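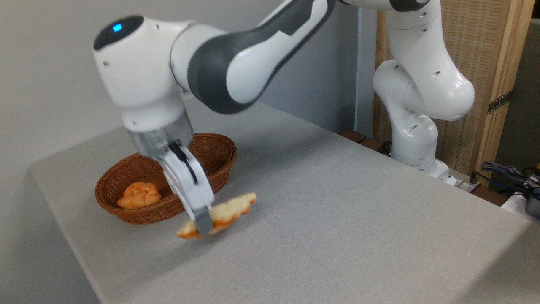

Roboterarm mit Greifer über der Tischplatte

Betreff: Re: [Tuning-Liste] Spurplatten und Federn am Brasville Kombi
Datum: 24. September 2026

Hallo in die Runde,

Tiruwork Gebremichael schrieb:
> Ich überlege, meinem Brasville über den Winter die Tieferlegungsfedern
> von Tsakiris zu gönnen, dazu Spurplatten an der Hinterachse. Hat das
> schon jemand gefahren? Mich interessiert vor allem, ob der Wagen mit
> 40 mm weniger noch alltagstauglich ist. Bei uns in der Straße gibt es
> diese fiesen Schwellen. Und was habt ihr bei der Eintragung bezahlt?

Ja, ich! Die Federn sind bei mir seit April drin, und ich fahre den Kombi jeden Tag (Kindergarten, Baumarkt, zweimal mit Dachbox in die Berge). Also mal der Reihe nach.

Die 40 mm klingen harmloser, als sie sind. Vorne kommt er ziemlich genau dort raus, hinten sah er anfangs fast unverändert aus und hat sich erst nach ein paar Wochen gesetzt. Deshalb bitte nicht gleich am ersten Wochenende die Spur einstellen lassen, das habe ich nämlich gemacht und dann noch mal bezahlt. Beim zweiten Mal waren es 237 Euro, mit Scheinwerfereinstellung. Das Lehrgeld kannst du dir sparen.

Schwellen gehen, wenn man langsam und leicht schräg drüberfährt. Mit vier Leuten und Gepäck kratzt es bei mir an der steilen Tiefgarageneinfahrt, immer an derselben Stelle, an der Kante vom Unterfahrschutz. Nervt, aber man gewöhnt sich dran.

Vom Komfort her war ich echt überrascht! Auf der Landstraße liegt er viel satter, das Wanken in langen Kurven ist fast weg. Auf Kopfsteinpflaster poltert es dafür ordentlich, wobei meine Dämpfer auch nicht mehr die frischesten sind. Wenn deine schon viel runter haben, mach sie gleich mit, die Arbeit ist ja dieselbe. 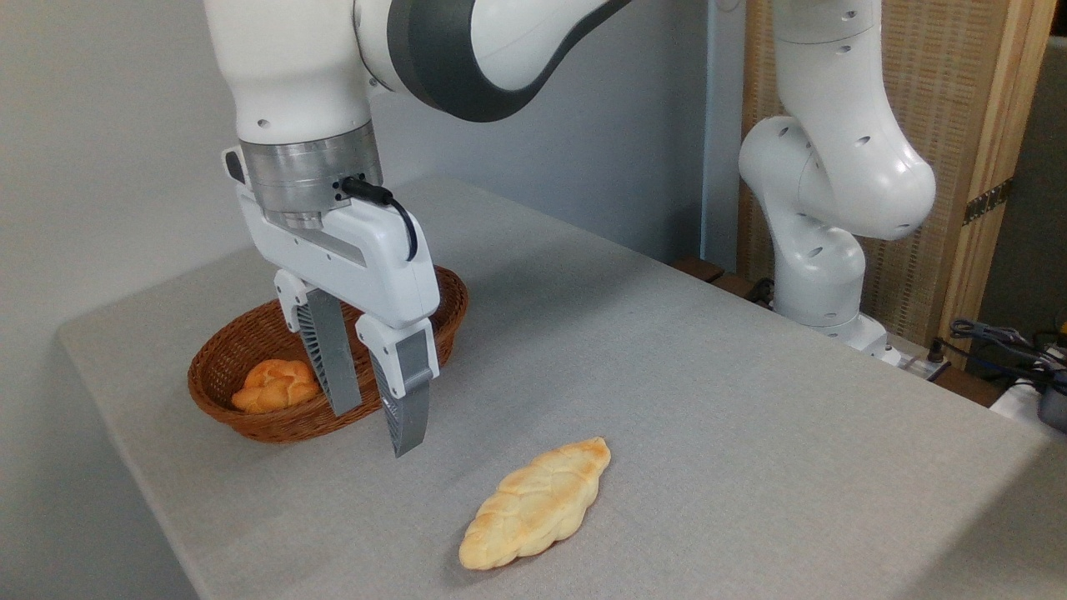
Zu den Spurplatten

Da habe ich die von Brukia genommen. Passgenauigkeit prima, aber die mitgelieferten Schrauben waren bei meinem ersten Satz zu kurz, also vorher Gewindegänge zählen. Der Händler hat anstandslos getauscht. Vor dem Montieren die Nabe gründlich blank machen, sonst flattert dir ab Tempo 120 das Lenkrad bzw. bei dir hinten eher der ganze Sitz.

Insgesamt lag ich mit Federn, Platten und Einbau bei 600 Euro, die Vermessungen kamen noch obendrauf. Was die Eintragung allein gekostet hat, müsste ich raussuchen, der Zettel liegt irgendwo im Handschuhfach. Nimm auf jeden Fall beide Gutachten mit und frag vorher, ob der Prüfer die Kombination mit deinen Felgen abnimmt.

Fährt hier eigentlich noch jemand das Trekidcombe-Gewindefahrwerk? Das würde mich als nächste Stufe reizen, aber bei 2000 Euro hört der Spaß daheim vermutlich auf :-)

Viele Grüße und melde dich, wenn du Fotos vom Radkasten brauchst!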